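# Paper on the table: wrapping soft and awkward things

Speaker notes. Two screens of pictures, the rest is talking. Water on the lectern, samples in the tote bag by the door.

**Opening**

Say hello, say thanks to Frøydis Dalen for asking me to come. Say where I work: the wrapping table at Pledalura, where the service is listed on the board as "Gratis". Customers ask what that means. It means free.

Start with the box story. A customer brought in a teapot in December and wanted it wrapped without a box. I said yes too fast. It took four sheets and it looked like a bandaged knee. Hold up the teapot.

Then the point of the evening: most of the trouble with wrapping happens before anyone picks up the tape. The sheet is the wrong size, the table is too small, the tissue is shoved in at the end. Tonight is about the table and the paper. Bows are a separate talk, and Ruairí Ó Gríofa does it better than I would.

**The table**

- Clear it first. Cups, phones, keys, scissors you aren't using.
- Hip height if you can get it. Kitchen tables are a bit low for a long session and your back will tell you the next morning.
- A smooth top. Old timber tables with grooves between the boards leave lines in thin paper as you press the fold.
- Stand up. Everyone wants to sit. You can't reach the far edge of a big sheet from a chair.

Ask the room who wraps on the floor. Lots of hands every time. Fine for rolls of cheap paper, hard on the knees.

**The outer sheet**

Kraft and other plain papers are what I use most. They're forgiving. You can fold them, open them and fold them again, and the old crease looks like it was meant.

Coloured lining: one sheet laid over another, or one colour folded back so it shows along an edge. A warm colour against a beige or brown sheet does a lot of work by itself. Don't glue the two together. A dab of tape in two corners will hold them while you turn the parcel.

Go to the pictures now. Leave them up through the tissue section.
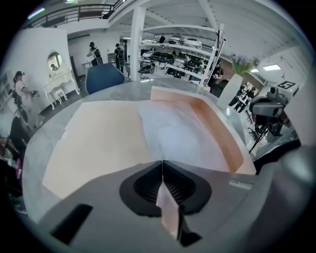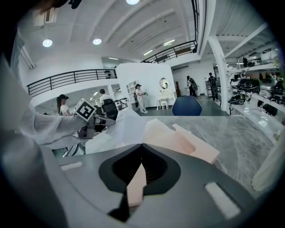
*By Bríd Rafferty · Kedel Library meeting room · Sep 22, 2020*

**Tissue and other soft layers**

With the first picture, point to the big beige sheet lying flat and how much of the table it takes up. People cut their paper small to save it, then run short at the ends. Give the sheet the table.

Point to the orange flap standing up along the back and down the right side. I like a raised edge like that while I'm arranging the middle. It shows you how high the side will come before anything is fixed.

Then the crumpled white part between the two. Say a bit about crumpling on purpose:

- Pick the sheet up from the centre and let the corners hang.
- Scrunch lightly, once. Open it most of the way.
- Lay it in with the peaks up.
- Stop fiddling with it.

A flat sheet of tissue slides around in a parcel. A scrunched one grips a little and fills the corners. It also hides a poor join, and I will admit to using it for that more than once.

With the second picture, the white sheet is draped with its folds loose. Soft material will find its own shape if you let it fall. If you press the folds down with your palm you'll get hard creases, and in white they show up grey from across the room.

Mention light. White on white is hard to judge under a dull bulb. A bright room with pale walls makes it easier to see where the folds are going. At home, do it by the window in the afternoon.

Hand out tissue here, one sheet each. Let them scrunch it. This gets noisy, so wait.

**Sizes**

Keep this short. Last time I drew it on the whiteboard and lost half the room.

For a box: once around plus an overlap as wide as your hand. Ends should cover a bit more than half the depth of the box. For anything without a box, put it in the middle, lift two opposite edges, and see if they meet with room to fold twice. If they don't, get a bigger sheet. Joining two small ones is possible but the join always lands at the front somehow.

**Folds**

Show with the shoebox:

1. Seam underneath, folded under by a finger's width.
2. Push the sides of the end in first, then the top flap down.
3. Bottom flap up, tape once.
4. Turn it and do the other end without lifting it off the table.

Show with the scarf, no box. Fold the scarf to a square, tissue around it loosely, then the outer sheet over that. Tie it. Tape on a soft parcel pulls and tears when somebody squeezes it, and everybody squeezes it.

Narrow strips: save your offcuts. A thin strip in a pale colour makes a good band around the middle of a plain parcel, and it covers the seam if you've wrapped from the top down. Éabha Ó Súilleabháin keeps hers flat in an old atlas. I roll mine and they spring open in the drawer.

**If there's time: the busy season**

We wrapped 132 parcels on our busiest day last December, with two of us at the table. What helped was cutting all the sheets in the morning into three sizes and never measuring again until we closed. What didn't help was the ribbon, which we ran out of at lunch. Kyu-ri Woo went over to Ó Flaithearta for garden twine and people liked it better.

Skip this part if the clock says seven minutes or less.

**Questions I usually get**

*Can you reuse tissue?* Yes. Smooth it by hand, store it under something heavy. For a crumpled filling you don't even need to smooth it.

*Best tape?* The matte kind. It disappears on kraft paper. Use short pieces.

*How do you wrap a bike?* You don't. Put a big bow on the handlebars.

*Which side of kraft goes out?* Usually one side is shinier. I put the dull one out. Either is fine.

*Scissors or knife?* Long scissors, and slide them along without snipping. A knife will mark the table.

Remind them to take their tissue home and leave the samples on the table by the door. Chairs go back against the wall. Next month is Ruairí and the ribbons, same room, same time.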